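Speaker notes, Plola talk
Sep 2, 2022
Slides are on the shared drive. These are the notes I speak from, tidied up a little for people who asked.

Slide 1. Title

Say hello, say who did the work. Halldóra Vestergaard wrote the segmenter, Esben Kvaran wrote most of the planner, Jytte Bergmann keeps the annotation tool running. I look after the part in between, which we call Plola. Questions at the end, but stop me if a term makes no sense.

Slide 2. What Plola does

Plola takes first-person recordings of people doing household jobs and turns them into step graphs that a planner can use. A step graph says what has to be true before a step starts and what is true when it ends. It says nothing about joint angles or paths. Those come later, from the controller, and the controller is allowed to be different on each arm.

The input is video plus hand poses. The output is a small text file. A person can read the file and argue with it, and we have had plenty of arguments.

Slide 3. Why we stopped copying trajectories

Our first system, up to March, replayed hand paths with some warping to fit the new object positions. It was fine on pick and place. It was poor on anything where two parts have to meet, such as lids, collars, caps and plugs. A few millimetres of error in the hand pose and the part lands on the rim and sits there at an angle.

The replay also copied habits. If the person paused to look at something, the robot paused too. If they swapped a part from one hand to the other for no reason, so did the arm. Védís Þórarinsdóttir watched one of these runs and asked whether we were paying for the electricity.

Slide 4. Contact events

So we segment on contact. The segmenter looks for four kinds of event: hand meets object, hand leaves object, object meets object, object leaves object. Everything between two events is one segment. There is no fixed length and no fixed set of verbs.

Object meets object is the hard one. The fingers are usually in the way at exactly the moment you want to see. Halldóra's model gives a score for each moment and we keep a window instead of a single time. The planner can live with a window. It can't live with a missing event.
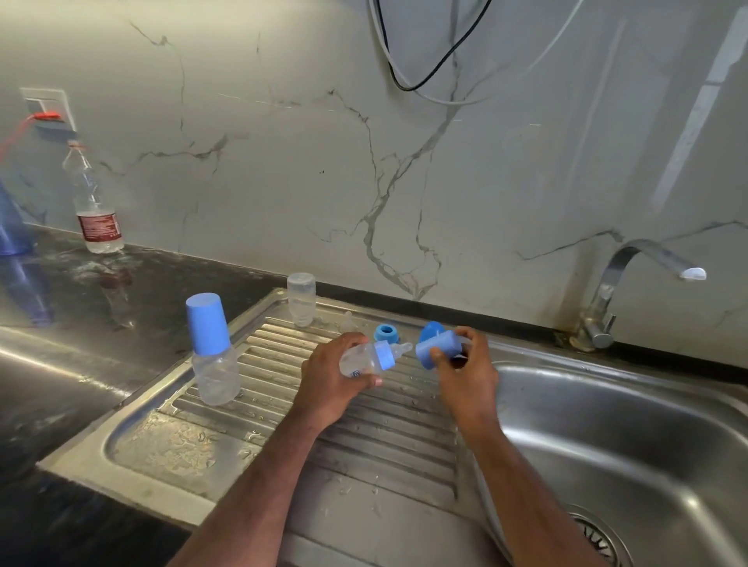 The task we use for most of our testing is bottle assembly. The order matters in some places and not in others. The nipple has to be in the collar before the collar goes on the bottle. The hood goes on last. But it makes no difference which bottle you start with, or whether you finish one before you pick up parts for the next.

A person doing two bottles will mix these orders freely. One recording gives you one order. If you treat that as the rule, the planner refuses perfectly good alternatives and gets stuck as soon as a part is out of reach.

Slide 5. Merging recordings

We recorded 200 assemblies with several people. For each pair of steps we ask whether they ever appear in both orders. If they do, there is no edge between them in the graph. If they only ever appear in one order, we add an edge and mark it as a guess.

Guesses are checked by a person in the annotation tool. Jytte added a view that shows the guess next to the clips behind it, and checking went from a dull afternoon to about 100 edges an hour. Please ask her for a demo, it is the nicest thing we have.

Slide 6. Perception problems

Go slowly here, this is what people ask about.

Clear plastic. Depth is close to useless on it. We get holes, or we get the depth of whatever is behind. Our answer is to find the outline in colour, fit the known shape to it, and ignore depth inside the outline.

Wet steel. Bright spots move when the camera moves, and the tracker took them for small parts. Ariel Tiongson added a check that a part has to stay put on the surface while the head moves. That removed most of them. It also removes real parts for a moment if somebody nudges them, so we keep a track alive for 500 milliseconds after it fails.

Parts the same colour. A collar and a hood can look alike from some angles. We carry both labels forward until a contact event settles it — a thing that gets screwed on to a neck is not a hood.

Slide 7. The planner

Keep this short. The graph goes to Mikkelsen, which is Esben's planner. It picks the next step that is allowed, reachable and cheap, in that order. After each step it checks the end condition again from the camera. If the check fails it tries the step again, up to 3 times, and then asks for help.

There is no replanning in the middle of a step. We tried it and the arms dithered.

Slide 8. What does not work yet

Screwing on a collar. We can start the thread, but we can't tell from vision whether it has crossed. We need force at the wrist, and the interface on the Bresard controller only gives us that at a low rate. Esben is writing a new driver.

Steps with no contact event at all, such as waiting for something to drain. The segmenter can't see these and the graph leaves them out. For now we add them by hand.

New sets of parts. Each one needs its shapes loaded before the outline fit will work. I would like to get rid of this, but I have no date for it.

Slide 9. Getting the code

The segmenter and the graph format are in the Wostby repository. Read the format notes first, the field names are older than the design and some are misleading. "Parent" means the surface a part rests on. I will rename it when the next version goes out.

If you have recordings of your own, start with ten or so of the same task before you try to merge anything. Send me the graph if it looks odd, along with the clips behind the odd edge.

Leave the contact slide up during questions. Spare slides 10 to 12 have the timing plots and the older replay results.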